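4.3 무파지 이송 실패의 분석

4.1절의 집계에서 실패로 분류된 에피소드 가운데 가장 다루기 까다로웠던 유형은 그리퍼가 물체를 쥐지 않은 상태에서 이송 단계로 넘어가는 경우였다. 이 절에서는 이를 무파지 이송이라 부른다. 충돌이나 관절 한계 초과와 달리 무파지 이송은 시뮬레이터가 아무런 오류를 내지 않는다. 팔은 계획된 궤적을 끝까지 따라가고, 목표 위치에서 손가락을 벌린 뒤 복귀한다. 로그만 보면 정상 종료와 구별되지 않으며, 물체의 최종 위치를 따로 조회해야 실패가 드러난다.

실험은 Dinulden 시뮬레이션 환경에서 수행하였다. 정책은 3절에서 설명한 Rusu 모델이며, 손목 시점의 영상과 관절 상태를 입력으로 받아 말단 속도와 그리퍼 개폐 명령을 출력한다. 장면의 표면 재질은 에피소드마다 무작위로 바뀌고, 벽과 작업대에 벽돌, 타일, 화강암, 나무 등의 질감이 입혀진다. 한 에피소드의 제한 시간은 30초이다.

처음에는 원인을 접촉 모델에서 찾았다. 손가락과 물체 사이의 마찰 계수가 낮으면 들어 올리는 도중 물체가 미끄러질 수 있기 때문이다. 그러나 마찰 계수를 높인 조건에서도 같은 실패가 재현되었고, 접촉력 기록을 확인한 결과 해당 에피소드에서는 손가락과 물체의 접촉 자체가 한 번도 발생하지 않았다. 손가락은 물체 옆의 빈 공간에서 닫혔다. 따라서 미끄러짐은 이 유형의 원인에서 제외하였다.

이어서 단계 전환 조건을 검토하였다. 기존 구현은 그리퍼에 닫힘 명령을 보낸 뒤 12스텝이 지나면 파지가 끝난 것으로 간주한다. 이 조건에는 손가락 간격이나 접촉 여부가 들어 있지 않다. 초기 버전에서는 접촉 신호를 함께 사용하였으나, 지난 12월 Clondmont 벤치마크의 형식에 맞추어 관측 항목을 줄이면서 그 항목이 빠졌다. 이후의 회귀 시험은 전체 성공률만 비교하였으므로 이 변경의 영향이 따로 보고되지 않았다.

위치 추정의 오차도 함께 작용하였다. 물체와 배경의 명도 차이가 작고 받침면에 입자가 고운 질감이 입혀진 장면에서 추정 위치가 물체의 실제 중심에서 벗어나는 경향이 나타났다. 특히 접근 도중 손가락이 물체를 가리면 추정값이 마지막으로 관측된 위치에 고정되고, 그 뒤의 오차는 보정되지 않는다. 물체가 손목 시점의 가장자리로 밀려난 경우에도 결과는 같았다. 단계 전환 조건이 접촉을 확인하였다면 이러한 오차는 재시도로 이어졌을 것이나, 기존 구현에서는 그대로 이송으로 넘어갔다.

안전 측면에서 문제가 되는 것은 빈 손가락의 이동 경로이다. 이송 궤적은 물체를 쥔 상태를 전제로 계산되며, 목표 지점에서 손가락이 벌어지는 폭을 여유 공간에 반영하지 않는다. 칸막이나 창틀 모양의 구조물이 가까이 있으면 벌어진 손가락이 이를 스칠 수 있다. 시뮬레이션에서는 에피소드가 실패로 기록될 뿐이지만, Vedville 시험실의 실물 팔에 같은 제어기를 올릴 경우에는 손가락 끝이 손상될 우려가 있다. 이 때문에 실물 시험은 수정이 끝날 때까지 보류하였다.

그림 2는 분석에 사용한 손목 시점 영상의 한 예이다. 두 손가락은 벌어져 있고 그 사이에 물체가 없다. 왼쪽 손가락 뒤로 화강암 질감의 작업대가 보이며, 작은 갈색 물체의 일부가 손가락 밑동에 가려져 있다.
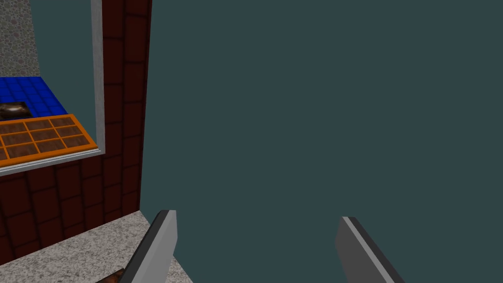 이 페이지의 최종 수정일: 2월 13일 화요일

그림 2. 손목 시점의 렌더링 영상. 그리퍼는 열린 상태이다. 왼쪽은 벽돌 구조물과 작업대, 오른쪽은 무늬가 없는 청록빛 회색 면이다.

그림 2와 같은 시점에서는 영상의 상당 부분을 질감 없는 면이 차지하므로 위치 추정에 쓸 수 있는 특징점이 왼쪽에 치우친다. 왼쪽의 개구부 너머로는 파란 타일면과 주황색 격자가 보이는데, 이들은 작업대와 깊이가 다르다. 두 깊이의 특징점을 구분하지 않고 정합하면 추정 위치가 한쪽으로 끌려갈 수 있다. 다만 단일 영상만으로 이 효과의 크기를 판정할 수는 없다.

수정은 두 가지로 이루어졌다. 첫째, 닫힘 명령 이후 손가락 간격이 하한값 아래로 내려가면 파지 실패로 판정하고 접근 단계로 되돌린다. 재시도는 3회까지 허용하며, 이를 넘으면 팔을 대기 자세로 옮기고 에피소드를 중단한다. 둘째, 접촉 신호를 관측 항목이 아닌 제어기 내부의 감시 항목으로 복원하였다. 이렇게 하면 정책의 입력 형식은 그대로 유지된다. 감시 모듈은 Nelu Dinu가 작성한 기존 코드를 바탕으로 하였다.

손가락 간격에 의한 판정에는 한계가 있다. 얇은 판 모양의 물체는 제대로 쥐었을 때에도 간격이 하한값에 가까워 실패로 오인될 수 있다. 이러한 물체에는 접촉 신호만 적용하였고, 하한값을 물체별로 조정하는 방법은 5절에서 다룬다.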